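Glaze test notes, June

The Clastow white is a slow one to learn. I mixed 1,334 grams of it dry, sieved at 80 mesh, and dipped nine bowls thrown from the Hegyi stoneware. Six came out with pinholes at the foot. The other three sat on the lower shelf, where the kiln runs cooler. 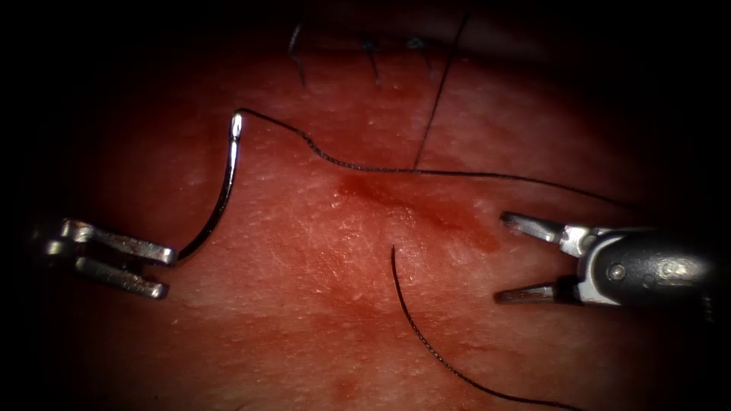 Photo: Dadovari

Specific gravity matters more than dip time. I had the bucket at 134 on the Ina scale — too thin for a bare rim. On Thursday I'll let it settle, pour off some water and run the same bowls again, with a longer hold at the top.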